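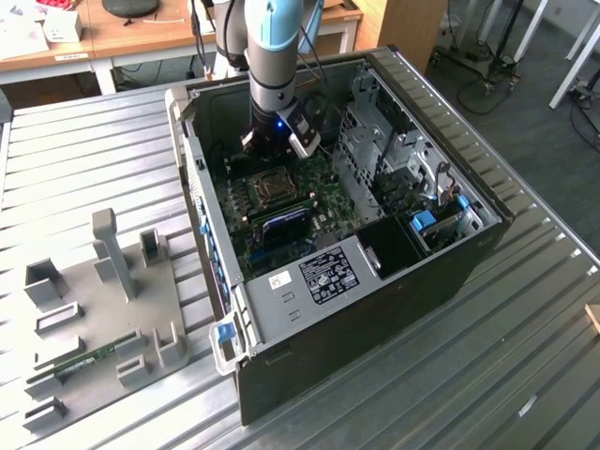
Blöndal cell, March, re-setup after the move

Started 8:20. Goal for the day was to get the tower cell back to where it can be trusted: arm base checked, tray located, wrist camera recalibrated, fingers swapped, gripper cable rerouted. Got through all of it except the cable, which I'll come back to. I am very happy with this cell right now and want to write things down before I forget what I touched.

State at start: arm powered up clean, no faults in the log. Program set was the one Hường left, last saved before we slid the table over. Nobody had re-taught anything since, so every point in the case was off by whatever the move had done to us.

Base bolts

Went around all the base bolts with the torque wrench. One was soft. I marked it with paint pen like the others and will look at the mark again at the end of the week. If the paint line is broken, tell me before running anything near the board.

Then the wobble check. Arm stretched out over the table at slow speed, dial indicator against the flange, push sideways by hand and let go. Came back to the same reading every time. Lovely. Before the bolt was tightened it was coming back to a different number on each push, and I had been blaming the gripper for that for weeks. Sorry, gripper.

Table frame

The ribbed top is great for clamping and terrible for teaching a frame, because the pointer tip wants to slide into a groove when you come down on it. Hậu's trick: put the flat gauge plate down first, clamp it, and touch off on the scribed corners. Did that. Three touches for the frame and a fourth as a check. The fourth landed within what I can see through the loupe, so I stopped there.

Worth repeating for whoever does it next: the ribs are not parallel to the arm's axes and there is no point trying to make them so. Let the frame take care of the angle. I lost an hour last year squaring the table to the base by eye and it bought us nothing.

Tray

The gray tray goes on the left of the tower. It was printed by Plalach from Hường's drawing and it's the second revision, with the tall post. The post is our reference: find the post, then one edge, and the holders fall out of the drawing. New routine does the post first from above and then steps sideways to the edge. The old one did it the other way around and would sometimes lock on to a neighboring block with a similar top.

Ran the find routine 20 times, nudging the tray between runs by a little more than it could ever shift on its own. It found the post every time. On two of the runs the edge fit came back with a low score, both with the sun full on the table. Pulled the blind down and the scores came up. I'd rather fix that with exposure than with a blind, so it goes on the list.

Clamps for the tray: finger tight plus a quarter turn, no more. The plastic creeps. If you crank it, the plate bows and the holders at the far side tip just enough that a memory module goes in crooked and comes out worse.

Wrist camera

Took the camera off, cleaned the bracket faces, put it back with the short screws. Somebody (me) had used one long screw last time and it was bottoming out, which meant the bracket felt tight and wasn't. Calibration board from Flido, the small one. Their sheet asks for a spread of tilts and I used to be lazy about it, all nice flat views from straight overhead. Did it properly this time, with some really awkward angles, and the result was so much better that I ran it again to make sure I hadn't fooled myself. Same answer. Residual is now under half of what it was.

Saved as blondal_cam_2. The old file is still there if anybody needs to go back, but please don't use it with the new bracket position.

Approach into the case

This is the part I enjoy most. The drive cage sits on one side and comes up high, the wall of the case is on the other, and the board is down at the bottom of the hole. The elbow has to stay back and up the whole way in. With the old points the wrist came in at a slant and straightened out at the last moment, which looked scary and was.

New path: hover above the open side, rotate the wrist there, then straight down. All the turning happens in free air. Once you're below the rim the only motion allowed is along the tool axis, at slow speed, with the contact limit on. I put a guard in the program so it refuses to rotate joint six below the rim height. Hậu wants the same guard on the other cell and he is right.

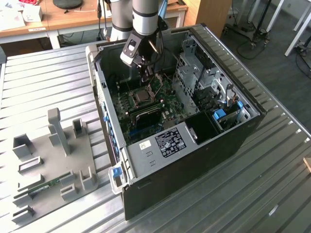
Fingers down over the board, just above the processor. Tray on the left with a memory module in its slot.

Hover height is 37 mm above the rim. Went lower at first and it worked, but with the camera on the wrist there isn't much to spare when the tower isn't pushed all the way up to its stop. I'll take the extra travel.

Contact limit: left where it was. I tried it tighter and got stops on the way down with nothing touching, probably cable drag (see further on). Looser is out of the question over a board.

Fingers

Swapped the pair. The old ones had a polished spot on the inside where they meet the edge of the memory module, and one had a little burr that you could feel with a fingernail. New pair came from the drawer, Flukamstead blanks that Hường ground down to our shape. That leaves one spare pair in the drawer. She says she can do another batch if she gets an afternoon on the grinder.

Old pair had nearly 400 grips on it since the last swap, going by the counter. The counter was reset to zero with the new ones. I would like to look at these at the same age and see if the polish comes back in the same spot. If it does, then it's our approach and has nothing to do with the blanks.

After the swap: closed the fingers on the gauge pin, zeroed the width, opened and closed a few times, read it again. Then the slip test with a scrap module, pulling with the spring scale. Held fine at the usual force setting. I did not change the force setting. Please nobody change the force setting.

One thing on the screws. The finger screws take the tiny hex key, and the tiny hex key in the red case is rounded. Threw it out. There's a new one in the top drawer, wrapped in tape so it doesn't walk off.

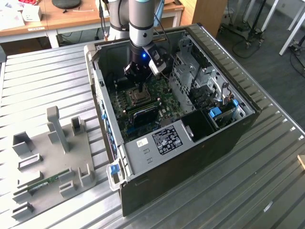

Cable routing is the last weak point, and it's the reason I'm not calling the cell finished. Every odd stop I logged this morning came with the arm reaching down and the wrist near the end of its turn. The cables run along the upper part of the arm, and there they're well behaved. The trouble is lower, where the gripper cable leaves its last tie and has to bend around the wrist together with the camera lead. With the fingers over the processor like that, the drive cage is close enough on the one side that a fat loop of slack could snag on a bracket, so more slack is no answer. I want the two leads split, with the camera lead on its own side of the flange and a soft clip at each end. Tried it with hook-and-loop strips and the false stops went away for the rest of the session -- very encouraging! Strips are not a permanent fix. They creep and they collect fluff.

Hường has seen a swivel clip at Plalach that might do it. Asked her to get two if they're cheap.

Hường, added in the afternoon: they are cheap. Ordered. Also, the strip nearest the wrist had already slid a bit when I looked, so check it before you start in the morning.

Dry runs

Full dry cycle with the fingers half open: hover, down, pause, up, over to the tray, down, pause, up. Ran it slow, then at half speed. I stood there with my hand on the stop button for the slow ones and then relaxed a bit. It's such a nice motion now. The move over to the tray used to swing wide, and since the table frame is right it goes in one clean arc and settles without the little shiver.

Then with a real pick of the scrap memory module out of the lower slot and back in again. Good picks. One put-back sat high at one end and I had to press it down by hand. Looked at the slot with a light and there was a thread of printed plastic left in the corner. Cut it out with the scalpel, and the next ones seated flat. Should check the rest of the holders for the same thing.

Did not try a full insert into the board. That waits for the clips.

Open items

Swivel clips on the two leads, then repeat the downward runs and compare the stop log with today's.
Exposure setting for the post and edge find, with the blind up.
Go over all the tray holders with a light and a scalpel.
Guard for joint six copied to the other cell (Hậu).
Look at the paint mark on the base bolt.
More finger blanks ground, if there's grinder time.
Label the calibration file in the cell computer so that it says which bracket position it belongs to.

Backup of the program set is on the shared drive under Blöndal, with today's notes next to it. Left the arm parked high and the controller off at 5:40.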